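Home | Rooms | Island Trips | Newsletter | Contact

The Boat Is Back!

Good news from the dock at Privthorpe. Our morning boat to Zanness Island starts again in June, and guests of the guesthouse get first pick of the seats until Wednesday evening each week. After that we open the list to everybody else in town, so grab yours early!

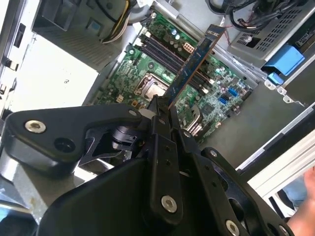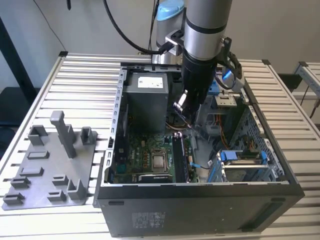

What's new on the crossing

Gillespie MacKinnon is back at the wheel, and he's found us a lovely new landing spot on the north side, a short walk from the snorkeling beach (no more scrambling over the rocks with your fins under your arm). The boat takes 14 people and the ride is roughly 40 minutes if the wind behaves. Iveta Holub packs the lunches, and yes, the coconut bread is still in there.

If you'd rather stay on dry land, the path up to Dow Lookout has been cleared and it is gorgeous right now. Count on 3 hours up and back, and leave by six in the morning if you want to hear the parrots. I went twice last week and would happily go again tomorrow.

Bring a towel, a hat and small bills for the park fee. We lend masks and fins for free, just tell the front desk your shoe size the night before.

Comments

Morven Menzies: Is the north beach okay for a six-year-old who swims pretty well?

Ilari Laitinen: We took ours there, it stays shallow a long way out. Best day of our trip!

Archie Moncrieff: Any chance of an afternoon boat? Not a morning person, but I do want that bread.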